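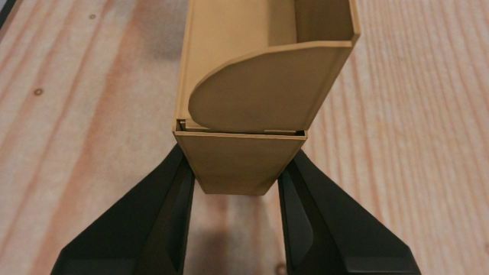
Thursday, late

Box day again. Teleop in the sim from after lunch till my wrists gave out. Target for the Gerosum task is 60 clean demos, I have 20. Not great. Not terrible either, considering the morning went to getting Prunura to load at all (wrong config, my own fault, don't want to talk about it).

Grip is the whole problem. Cardboard in there is tan and matte and so light that if I close both fingers even a little crooked it skates. Trick I found today: come in on the narrow end, slow, stop, breathe, then squeeze. Sounds dumb. Works better than anything in the Antal notes, which say "grasp firmly" and leave it at that.

Two arm stuff is harder. My left hand wants to copy whatever my right is doing, so when one gripper has to hold a side and the other has to stay out of the way I keep drifting in with both.

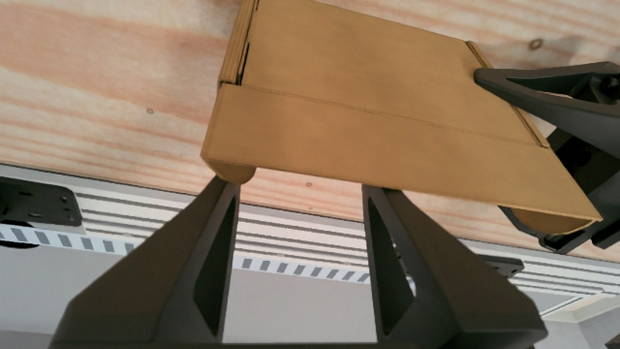 Threw out 4 takes for that before supper. Also the wrist views mess with my head, I push up and my brain says down. Need to stop looking at all of them at once. Pick one and stay with it.

Pauses are a worry too. I hesitate a lot, and if I hesitate the policy learns to hesitate, the last one we trained on my demos just sort of hung there over the table thinking about it. So tomorow: practice runs first with recording OFF, 3 at least, then record. And shorter sessions. My last hour is always junk.

Cletalus build still has the latency thing, left controller lags a hair. Write that up, have been saying so all week.

Hands sore. Tape on the thumb maybe. Forgot to call the dentist agian. Bed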